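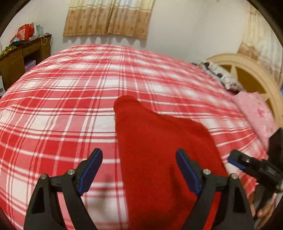
Storing Linen and Woollens Between Seasons

Jumbridge Household Advisory Service
Reviewed 24/10/2026

Residents are reminded that items put away for the warmer months should be clean and fully dry. Body oils and food residue attract clothes moths and silverfish, and a mark that is barely noticeable in November may have set permanently by the time the article is next required.

Before washing

Check the care label on each article. Deep reds, navy and black should be washed separately for the first few cycles, in cold water, with the colour catcher or cloth of your choice. Empty all pockets and close zippers. Small holes in knitwear should be mended first, as agitation will enlarge them.

Knitwear

Wash by hand in lukewarm water with 2 capfuls of a neutral wool wash. Do not wring. Press the water out against the side of the tub, roll the garment in a dry towel and lay it flat in the shade, away from heaters.

Knitted garments should be folded and never hung, as hangers distort the shoulders. Lay the garment face down on a bed or table, bring each sleeve across the back, and fold the body upward from the hem. 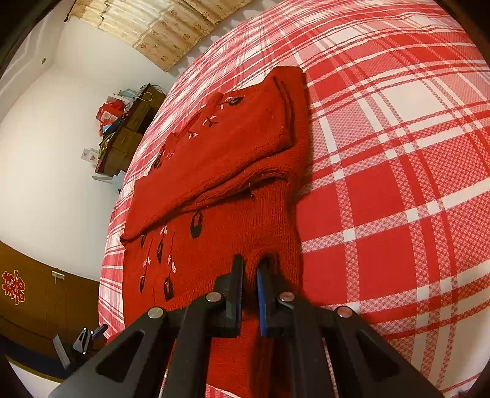 Heavier pieces go at the bottom of the box, with lighter ones above. Our textiles adviser, Anikó Medve, recommends refolding along different lines midway through the storage period — a permanent crease in wool is difficult to remove.

Sheets and towels

Fold each sheet set and place it inside one of its own pillowcases. Towels keep best on an open shelf with some air behind them. A cupboard 95 cm wide will generally hold the linen of a small household, provided that spare blankets are kept elsewhere.

Containers

Cotton bags and lidded boxes are both suitable. Cardboard is not recommended in humid districts. Cedar blocks may be used, but should be sanded lightly each year and kept from direct contact with fabric. Mothballs must be stored out of reach of children and pets at all times.

Enquiries regarding this page may be directed to Bradley Mottram, Publications.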